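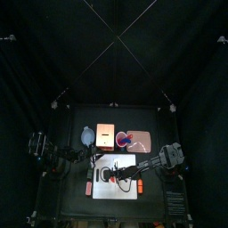
Residential Interiors II
Unit 5: Measuring an existing bathroom before design
Instructor: Teresa Paiva

Reading before class: the Farville house file, first two sheets. Bring a tape, a pencil, and graph paper.

Why we measure first

Most mistakes in a bathroom remodel start with a bad drawing of the old room. A vanity that is half an inch too wide will not go in, and the shop will not take it back once the top has been cut. Measure the room yourself even if the owner gives you a plan. Plans from the original builder often show the framing and leave out the finished wall.

Order of work

Start at the door and go clockwise. Sketch the room first with no numbers on it. Then measure each wall at three heights: at the floor, at counter height, and near the ceiling. Write down all three. Use the smallest for cabinets and the largest for trim and tile.

Measure in inches only. Mixing feet and inches on one sheet causes errors when someone else reads it.

Next, locate the fixtures. Take the toilet from the finished wall to the center of the closet bolts, and from the side wall to the same point. Take the sink drain from the floor up and from the nearest corner across. For a tub, record the outside length and width and which end the drain is on.

Windows and doors are measured twice, once to the outside of the casing and once to the opening. Note the swing of the door. 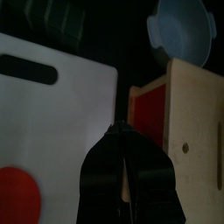 Last, record what is hard to move: the main stack, the vent, the electrical panel if it backs onto the room, and any heating register. Mark the direction of the floor joists if you can see them from below. Moving a toilet across the joists costs far more than moving it along them.

Case: the Farville house

The owner, Madalena Coelho, wanted a wider vanity and a walk-in shower in place of the tub. Her contractor, Martim Morais, worked from a plan that showed the vanity wall as 63 inches. On site it was 62 at the floor and 61 1/4 at counter height. The vanity had been ordered at 62. Replacing the top and reworking one side panel added $1,170 to the job, and the second delivery added $360. The owner had no second bathroom and the work ran into January.

Look at sheet 2 and find where a second measurement would have caught this.

Clearances to check on your sketch

Clear floor in front of the toilet: we use 24 inches as the least we will draw in this course. Local code may ask for more, so look it up for each job.
Center of toilet to side wall or cabinet: 15 inches at minimum, 18 if there is room.
Door swing: must not hit a fixture or an open drawer.

Assignment

Measure one bathroom and turn in the rough sketch along with the clean drawing. Do not recopy the sketch. I want to see the corrections. Due 17 July 2021. Questions about drawing format go to Thitima Meesuk, who is grading this unit.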